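Speaker notes, talk on mixed small goods and the grey bin
Tuesday, August 13, 2019

Start slowly. Say thank you to the people from Pollanis for the room. Ask who has worked with a returns bin before, wait for the hands.

First point. At Kandpal the bins come back from the stores with everything inside together: stationery, kitchen things, small metal pieces. In August we sorted 3469 items, and 712 of them had no label. Say the number two times, people always miss it.

Second point, soft things and hard things. A pencil case bends and takes the shape of the wall. A plastic utensil doesn't bend, so it leans on whatever is next to it. Small shiny objects stay low and are the last ones we notice. Show the slide now and leave it on for a moment. The red case and the yellow utensil by the left wall are the pair I mean.

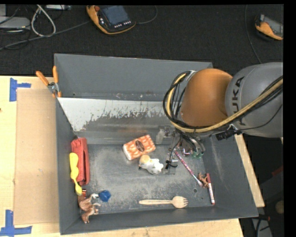 Vivek Pathak asked at the rehearsal whether it would be easier to put the stationery in a separate bin already at the store, and then the sorting would be only for kitchen things. Answer: yes, we tried it at Clirklow, but the staff there had space for one bin only. Don't go deeper, it takes all the time.

Third point, the colour of the bin. Grey is good for red and yellow, less good for dark metal. Mention the scuffed floor also. Usteo offered us white liners, 400 in a box, I have not decided yet.

Then questions. Water is on the left side of the desk.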